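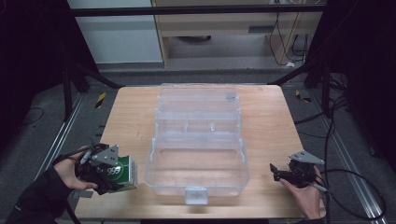
그림 3. 양손 시연 중의 작업대. 왼쪽 그리퍼는 "999"가 인쇄된 초록색 갑을 물고 있고, 오른쪽 그리퍼는 비어 있다. 투명 정리함은 뚜껑이 열린 상태.

연구 > 로봇 조작 > 모방학습
12월 | 에두아르도 마그바누아, 사우산 가넴, 하디 아와드, 샤쿤탈라 우니얄

4. 투명 용기에 대한 양손 시연의 수집과 재라벨링

4.1 과제 설정

과제를 말로 옮기면 한 줄이다. 작은 종이 갑을 집어 투명 정리함에 넣고 뚜껑을 닫는다. 심사자 한 분이 앞선 원고에 대해 "유치원생도 할 수 있는 과제"라고 적어 주셨는데, 저자들도 이 평가에 동의한다. 다만 유치원생은 깊이 센서를 눈 대신 쓰지 않는다. 투명 플라스틱 너머로 나뭇결이 그대로 비치는 상황에서 기존의 Hamdan 파이프라인은 정리함을 책상의 일부로 처리하거나, 운이 좋은 날에는 책상에 난 얕은 흠집으로 처리하였다. 어느 쪽이든 정책이 갑을 책상 면 높이까지 밀어 넣으려 한다는 결과는 같았다.

본 절에서는 이 문제를 센서 교체 없이 다루는 방법을 기술한다. 핵심은 시연자가 이미 알고 있는 정보를 버리지 않는 데 있다. 시연자는 용기의 벽이 어디 있는지 알고, 그래서 벽 앞에서 손이 느려진다. 우리는 이 감속을 접촉 후보로 읽어 들이는 재라벨링 절차를 Planness라 부르고, 그 출력을 받아 학습하는 정책을 Gillia라 부른다. 이름에 깊은 뜻은 없으며, 약어를 풀어 달라는 요청에는 응할 수 없다. 약어가 아니기 때문이다.

4.2 시연 수집

시연은 모두 사람이 핸드헬드 그리퍼를 양손에 하나씩 쥐고 수행하였다(그림 3). 로봇 팔은 이 단계에 등장하지 않는다. 왼손 그리퍼가 갑을 나르고 오른손 그리퍼가 뚜껑이나 용기의 가장자리를 맡는 것을 기본 역할로 정하였으나, 시연자가 역할을 바꾸더라도 제지하지 않았다. 수집 규정에는 "자연스럽게 할 것"이라는 문장이 있는데, 누군가에게 자연스럽게 하라고 지시한 뒤 무엇이 일어나는지는 데이터에 충실히 기록되어 있다. 첫 세션의 시연은 예외 없이 느리고 공손하다.

최종적으로 사용한 시연은 112개이다. 궤적이 중간에 끊긴 것, 두 그리퍼의 시간축이 맞지 않는 것, 그리고 시연자가 도중에 옆 사람의 질문에 답하느라 갑을 든 채 멈춰 있던 것은 제외하였다. 마지막 부류를 남겨 둔 초기 학습본에서 Gillia는 용기 위에서 한동안 생각에 잠기는 버릇을 익혔다. 내부 시연회에서는 신중해 보인다는 호평을 받았으나 성능에는 도움이 되지 않았다.

용기의 초기 위치와 방향은 매 시연마다 바꾸었다. 뚜껑이 어느 정도 열려 있는지는 통제하지 않았다. 통제하려고 시도한 기록은 있다. 우니얄이 각도 게이지를 제작하였고, 게이지는 정확하였으며, 뚜껑은 게이지를 떼는 순간 제가 원하는 각도로 돌아갔다. 이후 뚜껑 각도는 "열림"과 "닫힘" 두 값으로만 기록한다.

4.3 손목 시점에서의 관측

정책의 주 입력은 그리퍼에 달린 카메라의 영상이다. 이 시점의 장점은 손가락 끝과 대상이 함께 보인다는 것이고, 단점은 손가락 끝이 언제나 보인다는 것이다. 학습된 모델은 용기보다 손가락을 훨씬 열심히 관찰한다. 손가락은 불투명하고 윤곽이 또렷하며 늘 같은 자리에 있으니 모델로서는 합리적인 선택이다. 저자들이 원하던 선택은 아니었다. 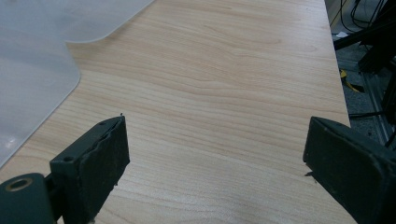 손가락 패드의 마모도 같은 맥락에서 문제가 된다. 고무질 패드는 쓰다 보면 끝부터 해지고, 해진 자리는 영상에서 가장 선명한 무늬가 되기 쉽다. 주의 지도를 그려 보면 모델의 관심이 패드 끝의 너덜너덜한 부분에 모이는 경우가 적지 않았다. 패드를 새것으로 바꾸자 같은 정책이 접근 단계에서 머뭇거리기 시작했는데, 마그바누아는 이를 두고 "모델이 용기 넣기를 배운 것이 아니라 우리 패드와 친해졌다"고 실험 노트에 적었다. 이후의 모든 학습에서는 손가락 영역의 밝기와 질감을 무작위로 흔들어 넣었다.

용기에 대해서는 마땅한 처방이 없었다. 반투명한 면이 나무 상판 위에 평평하게 놓이면 그림자가 거의 생기지 않고, 남는 단서는 모서리의 가는 선과 작은 반사광 정도이다. 반사광은 카메라가 움직이면 따라 움직인다. 따라서 외형만으로 벽의 위치를 추정하려는 시도는 일찍 포기하였고, 포기한 시점이 논문에서 말하는 것보다 늦었다는 점만 밝혀 둔다.

4.4 감속 기반 재라벨링

Planness는 각 시연에 대해 그리퍼의 속도 곡선을 구하고, 국소 최솟값 가운데 손가락의 개폐와 겹치지 않는 것을 접촉 후보로 표시한다. 개폐와 겹치는 최솟값은 파지나 놓기에 해당하므로 별도의 라벨을 준다. 남은 후보는 용기 좌표계로 옮겨 누적하며, 여러 시연에서 반복되는 위치만 벽으로 인정한다. 한 번만 나타나는 감속은 시연자가 재채기를 참은 자리일 가능성을 배제하지 못한다.

용기 좌표계는 시연 시작 시점에 사람이 모서리를 찍어 정한다. 이 과정이 자동이 아니라는 지적은 타당하다. 아와드가 자동화를 맡았고, 그가 만든 검출기 Eter는 불투명 용기에서 흠잡을 데 없이 작동한다. 투명 용기에서는 작업대의 나뭇결 가운데 가장 용기답게 생긴 것을 찾아 준다. 본 논문의 결과에 Eter의 출력은 사용하지 않았다.

누적된 벽 후보는 정책의 보조 손실로만 쓰인다. 추론 시에는 영상과 그리퍼 상태 외에 아무것도 주지 않는다. 벽의 위치를 직접 입력하면 성능이 더 좋아지지만, 그렇게 하면 정답을 알려 주고 시험을 보는 셈이 되어 저자들의 체면에 문제가 생긴다.

4.5 결과

평가는 조건마다 20회씩 시행하였다. 갑이 용기 안에 완전히 들어가고 뚜껑이 닫히면 성공으로 판정하였다. 갑이 뚜껑 사이에 끼인 채 닫힌 경우의 판정을 두고 저자 사이에 이견이 있었으며, 가넴의 주장에 따라 실패로 통일하였다. 반대편의 논거는 "어쨌든 들어가긴 했다"였다.

재라벨링 없이 학습한 정책은 20회 중 3회 성공하였다. 세 번 모두 용기가 우연히 시연에서 흔한 위치 가까이에 놓인 경우였으므로 이를 일반화라고 부르기는 어렵다. 보조 손실을 더한 Gillia는 20회 중 5회만 실패하였다. 실패의 대부분은 넣기가 끝난 뒤 뚜껑을 닫는 단계에서 나왔다. 오른쪽 그리퍼가 뚜껑의 가장자리 대신 그 너머의 허공을 밀었고, 허공은 저항 없이 밀렸다.

손가락 영역의 무작위화를 빼면 새 패드에서의 성능이 떨어지고 헌 패드에서는 그대로 유지된다. 헌 패드만 영원히 쓰는 방안도 검토하였으나, 패드는 계속 해지므로 같은 헌 패드를 두 번 쓸 수 없다.

4.6 한계

용기는 한 종류만 다루었다. 내부 칸막이가 다른 정리함에서 벽 후보가 얼마나 옮겨지는지는 확인하지 않았다. 또한 감속이 접촉의 근거가 된다는 가정은 시연자가 벽을 의식한다는 전제에 기대고 있는데, 숙련된 시연자일수록 덜 느려진다. 야민(Samira Yammine)은 시연에 익숙해진 뒤 벽 앞에서 속도를 거의 줄이지 않게 되었고, 그의 후반 시연에서는 Planness가 벽을 찾지 못한다. 가장 잘하는 사람의 데이터가 가장 쓸모없다는 이 결과를 본인에게 전달하는 일은 교신저자가 맡았다.

힘 센서를 손가락에 넣으면 위 문제의 상당 부분이 사라질 것이다. 부품은 주문해 두었고, 배선과 시간축 정렬에 관한 세부 사항은 부록에 정리하였다.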